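About Bendgate

Bendgate is a small company for floors and wall finishing. It was founded by Ciarán Mac Carthaigh, who learned the work in the shop of his uncle in Gretach. Today we have 2 workshops, one in Gretach and one in Duggan, and we have finished 353 homes.

We work mostly in older houses, where the rooms are never exactly straight. Before we give you a price, we come to your home, we measure every room and we listen to what you want. The visit is free of charge. When the old boards can be saved, we will tell you so, even if a new floor would be the bigger order for us.

Our customers often ask about color. We advise to look at a sample in the morning and again in the evening, in the same room where it will be used.
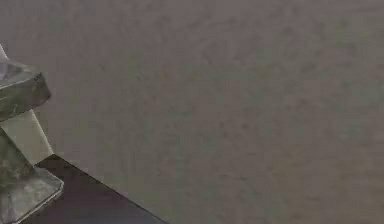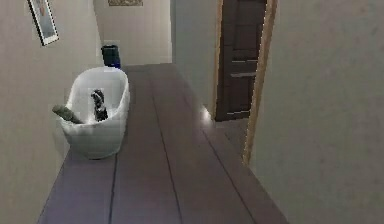
The Duggan workshop is open to visitors every Saturday, except in October, when we make our yearly inventory. Please call before you come, so that one of us has time for you. Coffee is always ready.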